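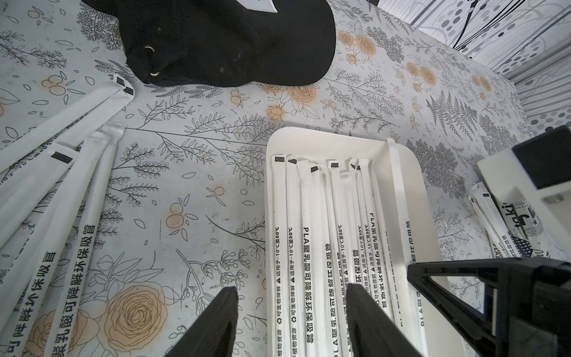

Paper-wrapped straws at the two-finger gripper, some in the tray and some still on the table cover.

About Drultlow

Drultlow sets up and looks after small robot cells. Most of our customers have one arm, one gripper and one job that has to run all day. We do the first setup, the scheduled checks and the repairs. We don't build robots and we don't sell them.

The company was started by Xóchitl Xolalpa, who spent years fixing packaging lines before she moved to robot arms. She still does the first visit to every new site.

The Clurken cell

The cell we know best is the one we call Clurken. It picks light, thin items and places them in a tray. Wrapped straws are the part we use most when we set it up. The paper creases easily, so a finger that closes too hard leaves a mark you can find with your thumb.

Setup goes in the same order each time. We bolt down the arm, check the finger faces for wear, and close the gripper on a feeler gauge to confirm the two sides meet evenly. Then we calibrate the wrist camera. Calibration is done over a plain card first and over a printed cloth second. If the pick points drift between the two, we go back to the camera mount and check its screws before touching any settings.

After that comes a test run of 111 picks. Anything dropped or creased goes in the log along with the grip force at the time. The log for Clurken was restarted on 4/18/22, when both fingers were replaced, and it had reached 1,827 picks when we did the August service.

Service and repair

A regular service has 13 checks. The ones that turn up the most faults are the finger screws, the camera cable where it bends at the wrist, and the table height. Worn finger pads are replaced in pairs. We keep pads, cables and spare screws at our Hokness shop, and larger parts are stored at Harahap.

If your cell has stopped, leave the power as it is, write down the message on the controller and call the shop. Please have the cell number ready. It is on the inside of the cabinet door.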